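Section 6 - Station set-up and lobby check (LAN events)

Last changed Thursday, June 20, 2019. Replaces the old sheet with the coffee ring on it. If you have a printed copy that still says "dial in to the host", bin it.

This section covers player stations, the match server, the observer PC and the Gollasine bracket tool. Stream desk is in section 7, prize forms in section 9. Power is section 4 and you should have done it by now. If you haven't, go back.

6.1 Before you start

You need:
Admin laptop with Gollasine installed and logged in
Printed station map
The key for the Van Wyk cabinet (Ingeborg Pfister has one, front desk has the other)
Network cables, grey for players, yellow for server and observer only
Label tape and a pen that works
The event USB stick, marked TAVENT

Caution: do not update Gollasine on the day. It will ask. Click Later. Updates get done the week before, on the test laptop, and then we play a dummy bracket on it.

6.2 Match server

1. Open the cabinet, front door only. The back panel is earthed through a short lead and it comes off if you yank it.
2. Yellow cable from the server into port 1 on the switch. Not port 2, port 2 is mirrored to the observer.
3. Power on. Wait for the login screen.
4. Log in as "match". Password is on the card inside the cabinet door.
5. Start the lobby service from the desktop icon. A black window opens. Leave it open. Closing the window closes every lobby in the hall.
6. Check the server clock against the admin laptop. More than a few seconds out and Gollasine will refuse the results. Fix the clock on the server, never on the laptop.

Note: if the lobby service says "slot table full" it's still holding lobbies from the last event. Stop it, delete the file called slots.tmp, start again. Does no harm.

6.3 Player stations

Do these in map order, A1 first, along the row and back down the other side. Skipping about is how we ended up with two B4s in August.

1. Grey cable into the station, other end into the numbered port on the row switch. Number on the cable has to match the number on the desk.
2. Boot. Pick the tournament profile, the one with the padlock. The other profile is for practise and has voice chat on.
3. Put the TAVENT stick in and run "station prep". It sets the resolution, turns off pop-ups and the sticky keys thing, and clears out the last player's settings.
4. When it says Done, take the stick out and go to the next one. Don't run two stations off two sticks at the same time, they both write to the same log and the log gets mangled.
5. Type the station code into the box on the lobby screen. Capital letter, then number, no space.
6. Ping the server from the lobby screen. Green is fine. Amber, reseat the cable. Red, swap the cable, and put a knot in the bad one so it doesn't go back in the bag.
7. Headset check: left, right, mic. Say something, hear it back.
8. Tick the station off on the printed map.

Caution: headsets go in the marked socket only. The one next to it looks the same and feeds the observer mix, so the casters get a player shouting in their ears.

Players bring their own mice, keyboards and controllers. All of that gets checked at the kit table before it goes anywhere near a station, see 6.4.

6.4 Kit table

One person on this the whole time from doors to first match. Reto Pichler has done it the last few events, ask him if you get something odd.

1. Player shows badge. Find them in Gollasine under Check-in.
2. Plug their device into the kit laptop. Gollasine lists any stored macros.
3. No macros - press Pass, sticker on the underside.
4. Macros found - the player clears them in front of you, then you scan again. Don't clear them yourself.
5. Wireless controllers and mice: cable or the supplied dongle only. No Bluetooth. Write the dongle number against the player's name.
6. Anything you can't identify, press Hold and call the head referee. Player waits at the table, not at the station.

Note: stickers are a different colour each day. Yesterday's sticker is not a pass.

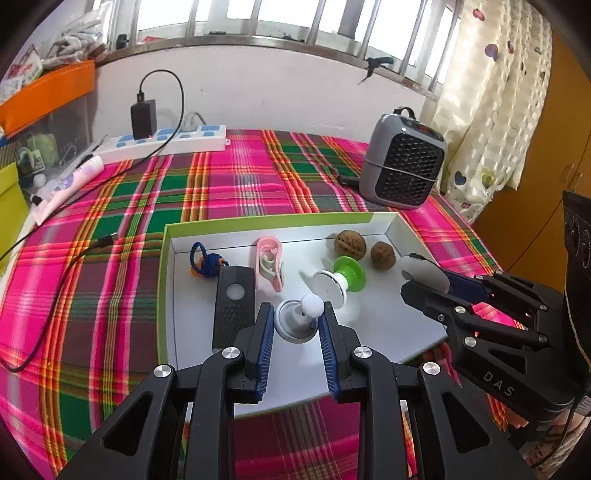

Loose parts from player kit (stick tops, spare dongles, mouse feet, weights) stay at the kit table until the player's match is called, then go back against the badge. Same for screws if somebody has had a controller open. Each player's bits go in their own container with the badge number on tape along the front. It doesn't have to be anything fancy but it does need a rim. A shallow white box lid like the one with the lime-green edge will do nicely, low enough to see straight in, and a thing like the little foam ball won't end up under the desk if it comes off its base. Don't stack them. Don't put two players' stuff in one, even if they're on the same team and swear it's fine.

Note: if a player loses a dongle, log it in Gollasine as Lost before you give out a spare. Otherwise the spare comes up as a rule break at the next scan.

6.5 Observer PC

1. Yellow cable, port 2.
2. Log in as "observe".
3. Open the game client first, then the Gollasine overlay. Other way round and the overlay sits behind the game and you can't get at it without quitting.
4. Set the delay to 6 seconds for hall screens. The stream delay is set at the stream desk, leave it alone.
5. Join the test lobby. You should see all stations that have been ticked off. If one is missing, it's nearly always on the practise profile, see 6.3 step 2.
6. Check player names on the overlay against the bracket. Long names get chopped. Shorten them in Gollasine under Display Name, not in the game.

Caution: the observer PC must not face the players. Check from a seat in row A. Then check from a seat in row B, because of the windows on the Iston side, they work like mirrors once it gets dark.

6.6 Lobby check

Whole hall, all at once, before doors. Needs one person at the server and one walking.

1. Server: open a full test lobby. Code is 173.
2. Walker: join from every station. Start at A1.
3. Server: call out any station that drops. Walker reseats the cable and rejoins.
4. Leave the lobby running for 3 minutes with nobody touching it.
5. Server: read off the highest ping. Write it on the map.
6. Start a round. Play it or just stand there, doesn't matter, but let it finish so a result gets written.
7. Admin laptop: the result should show up in Gollasine under Unassigned. Delete it. If you leave it there it'll attach itself to the first match of the day.
8. Close the lobby.

If no result shows up:
Check the server clock (6.2 step 6).
Check the laptop is on the event network, not the venue wifi. It likes to hop over to the wifi when the lid is shut.
Restart the results service from the Gollasine menu, Tools, then Services.
Still nothing, use paper slips and ring Ingeborg.

6.7 Known messages

"Bracket locked" - someone has it open for editing on another machine. Find them.
"Station already in use" - two stations with the same code. Check the row.
"Seed mismatch" - bracket was changed after check-in opened. Head referee only.
"Log over 400 lines" - harmless. Save a copy, press Clear.
"Profile read only" - station was switched off halfway through prep. Run station prep again from step 3.

6.8 Sign-off

Map signed by whoever walked it and whoever was on the server. Put it in the plastic wallet on the cabinet door. Cabinet locked, key back to the front desk. Lobby service window still open? Check again. Then tell the head referee the hall is ready and go to section 7 for the stream desk.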